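Best way to sort a mixed parts drawer before a move?

Posted by Leanne Sugden

We move in April and I have a workshop cabinet with 39 small drawers, all of it mixed up. Screws, fuses, pill bottles of washers, old Ollero hinge pins. I don't want to pay to move junk. Do I sort now or box it and sort after? The new garage is 13 feet deep, so space is tight.

gekley_shed

Sort now. I did mine over two weekends and got rid of half. Clear a table and use shallow trays, one for keep and one for unsure. Anything you can't name goes in unsure. Don't sort straight into the final drawers or you will do it twice.
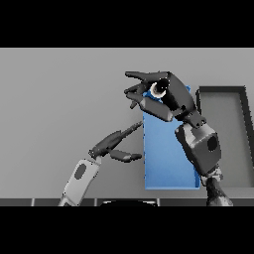
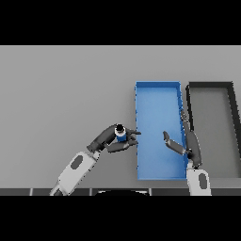
How I would order it:

1. Take out batteries, glue and anything that leaks. Those don't go on the truck.
2. Pull the long stuff — bolts, rods, drill bits — and bundle it with tape.
3. Sort fasteners by type first, then by size.
4. Weigh the boxes. Metal adds up fast and 16 pounds is plenty for a shoebox-size carton.

Label the lids and the sides.

Entwistle

Just tape the drawers shut and move the cabinet. Worked for me.

pat_in_citix

Taping is fine if the cabinet is steel. Mine was plastic and the drawers bowed. I had 900 screws on the floor of the van. If you do tape it, lay it on its back — and use painter's tape so the glue comes off.

Contact us | © Citix Community Help | Back to top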